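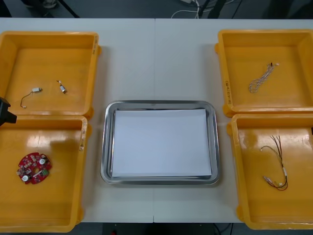
Urex Stride Sensor: Two Months on the Jog Track

The Urex is a girth-mounted sensor for harness horses. It logs stride length, stride rate and heart rate, and sends the data to a phone after the workout. I ran it on two trotters through May, mostly in slow miles with one fast session each Thursday.

Fit

The housing clips to the left side of the girth and stays put at jogging speed. At race pace it crept back toward the elbow until I added a strap keeper. The electrode pad needs a clipped, damp patch of coat. On a dry coat the heart rate line drops out for the first lap.

Accuracy

Stride rate matched my hand counts from the jog cart. Heart rate was checked against the older Fliltesum belt, worn at the same time. The two agreed within 2 beats at a steady jog. In the last quarter of a fast mile the Urex lagged, then caught up after the wire. Anyone setting interval work by peak heart rate should keep that lag in mind.

Zheng, the older gelding, gets rough in the left turn when he is tired. His stride length trace shows it clearly. Cider is green and breaks often, and the software marks most of her breaks as bad data and deletes them. There is no setting to turn this off.

Battery and app

A full charge gave 20 workouts. Charging takes 70 minutes from empty. The app stores 58 sessions per horse and then overwrites the oldest, so export early. Files come out as plain tables with lap splits in one column.
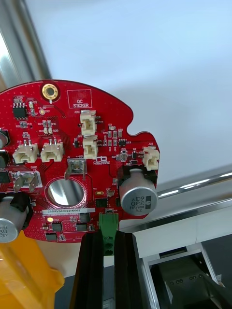
Verdict

Good for steady conditioning work and for tracking gait over weeks. Less useful for sprints or for young horses that break. The strap keeper should be in the box. I would buy it again for Zheng and leave it off Cider until fall.

Reviewed by Hortensia Pacheco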